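Clilteo
Fio sobre a nova paginação da API de pesquisa social. Vale para quem consulta menções por palavra-chave. Contas só com o painel web não precisam de mudar nada.

1/ Até aqui, a pesquisa devolvia páginas numeradas. A partir de 4 de julho, devolve um cursor opaco. O parâmetro "page" continua a ser aceite até dezembro e depois passa a responder com erro 400.

2/ Motivo técnico: com páginas numeradas, cada publicação nova empurrava as anteriores. Entre a página 1 e a página 2 apareciam duplicados, ou perdiam-se menções quando o autor apagava alguma.
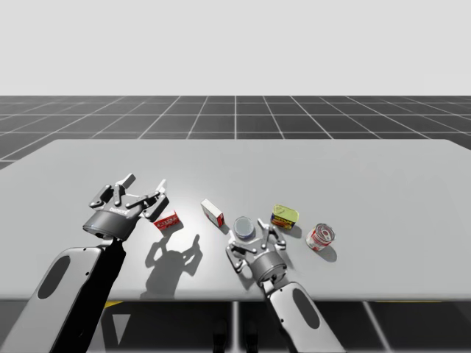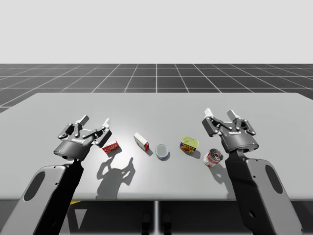 3/ O cursor guarda a posição pelo par (data de indexação, identificador). Publicações que entram depois da primeira chamada ficam fora do conjunto. Para as apanhar, faz-se uma nova consulta com "since_id".

4/ Tamanho da página: 20 resultados por omissão, até 118 por pedido. O valor máximo resulta do tamanho do bloco no índice e não é configurável por conta.

5/ Um cursor caduca ao fim de 2 horas sem uso. Depois disso a resposta é 410, com o último identificador entregue no corpo. Convém gravá-lo do lado do cliente a cada página.

6/ O limite total por consulta mantém-se em 4000 menções. Consultas mais largas devem ser partidas por intervalo de datas. Partir por idioma também funciona, mas as publicações sem idioma detetado ficam num grupo à parte ("und").

7/ Ordenação: "recent" e "relevance" usam cursores diferentes. Mudar a ordenação a meio invalida o cursor. Em "relevance" a pontuação é congelada na primeira chamada, pelo que gostos e partilhas posteriores não alteram a ordem.

8/ Operadores sem alterações: aspas para expressão exata, sinal menos para excluir, "from:" para conta de origem. O "near:" continua em testes e ignora publicações sem localização declarada.

9/ Quem usa o conector Cunametti tem de atualizar para a versão que lê "next_cursor". A anterior não dá erro, mas para na primeira página e assume que não há mais resultados. Já recebemos pedidos de suporte por causa disto.

10/ No Morgan (exportação para CSV) a mudança é automática. As exportações agendadas que já existiam foram convertidas. A coluna "page" desaparece do ficheiro, atenção a quem a importa por posição.

11/ O ambiente de testes Stedadby já responde com o formato novo. Usa as mesmas chaves, dados com um dia de atraso e contagem de pedidos separada da produção.

12/ Correção ao 5: o 410 traz o identificador no campo "last_id", dentro de "meta". A documentação dizia "last_seen" e já foi alterada.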